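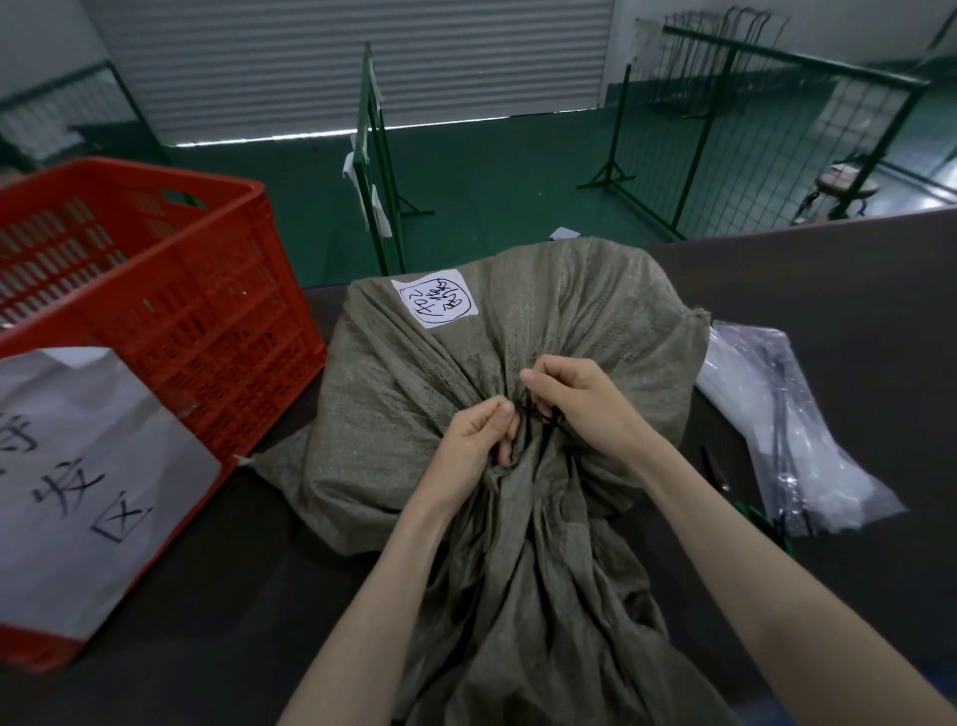

What knot should I be using to close woven poly sacks so the next person can open them without scissors? I help sort and pack donated clothes on Thursday evenings and I love it, it's the best two hours of my week, but the tying is driving me nuts. We gather the neck of the sack, give it a twist and tie it with thin black cord like in my picture, with a label stuck on the side so we know which sack it is. The fabric is the coarse, slippery grayish-green kind. My knots either creep open when the sack gets dragged or jam so hard that I end up picking at them with a fork. Half the sacks get opened again for re-sorting, so I'd like to keep the cord in one piece if I can! We go through 48 sacks in a good month. Would zip ties be smarter?
Posted by packing_mouse

3 replies

Reply from Putard (marked as helpful)
Oh, I get to talk about my favorite knot! You want a miller's knot, also called a sack knot. People have been closing grain bags with it forever and it's great on anything with a gathered neck.

Twist the neck tight first and leave a good handful of fabric above where the cord will go. Lay the cord across the front of the neck, take it around the back, and bring it across the front again so it crosses over itself and makes an X. Go around the back once more and tuck the end under the X, between the cord and the first pass. Pull both ends hard.

Now the part you need for re-opening: on that last tuck, don't pull the whole end through. Push a loop under instead and leave the tail sticking out. Snug it down and you've got a slipped knot that comes out when you yank the tail. The first few will look terrible. Mine did. By the end of an evening you'll be doing them while talking.

If it still creeps, it's probably the cord. Thin smooth cord on woven poly has almost nothing to grab. Take an extra turn around the neck before you make the X, and if that isn't enough, fold the top of the neck down over itself and tie around the doubled part. A doubled neck is fatter and squishier and the cord bites into it really nicely. You do need some spare fabric for that, so no stuffing to the brim (I know, I know, there's always one more sweater).

Cut your cords all the same length before you start and hang them over a chair. Arm's length is plenty for me.

Reply from Nillusa
we just use zip ties, 200 in a pack, done. you do have to cut them off though and the ends are scratchy

Reply from Zolter
Seconding the miller's knot, but I'd add a constrictor knot for sacks that are going on a truck and won't be opened until they arrive. It holds like crazy. It is also a bear to undo, so don't use it on anything you plan to re-sort!

Also, on labels: paper ones rub off woven sacks when they're stacked, at least ours did. We now put a second label inside, right on top of the clothes, with the same marking. Takes two seconds and it has saved us from opening a whole pile to find the kids' coats. If you don't want to do two, run clear packing tape over the whole label and a good inch past it on each side. Brush the dust off the weave first or the tape will peel.

Comment from packing_mouse
Putard, I tried the slipped one tonight on a pillowcase with a shoelace and it WORKED, I've pulled it open and tied it again so many times my hand hurts. Doing the doubled neck on Thursday. Zolter, stealing the inside label idea too. Does the constrictor need longer cord?

Comment from Zolter
Nope, same length is fine. It only takes two turns around the neck.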